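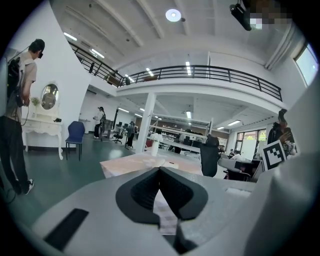

The maintenance schedule for the hand-held grippers at Triroreck begins with the jaw pads. Each of the 14 units in service at the Iltach hall is inspected before the morning session, and the pads receive the closest attention. The two dark textured halves of the pad meet at a notch, and residue from tape, paper and fabric collects along that line. Technicians clear it with a nylon brush and a cloth dampened with alcohol, then check that both halves sit level in the gray body. A pad that rocks under thumb pressure is replaced the same day.

The curved fingers follow. Staff open and close each gripper through its full travel 62 times, listening for clicking and watching for uneven return. Any finger that lags is removed and its pivot cleaned. Fasteners are tightened by hand to a mark on the driver, a practice carried over from the company's earlier workshop at Tavares.

Calibration takes up the remainder of the hour. A technician holds a square marker board at fixed stations on the hall floor while a colleague records readings from the gripper's camera. Results are entered in Elum, the in-house service log, under the serial number of the unit. If two successive readings disagree by more than 2 millimeters, the camera mount is loosened, reseated and tested again.

Pads are retired after 255 hours of use, whatever their appearance. The limit was set in January, following a review of worn parts, and replaced a rule that had left the decision to individual operators. Spare pads are stored in sealed bags, in matched pairs, and both halves are always changed together.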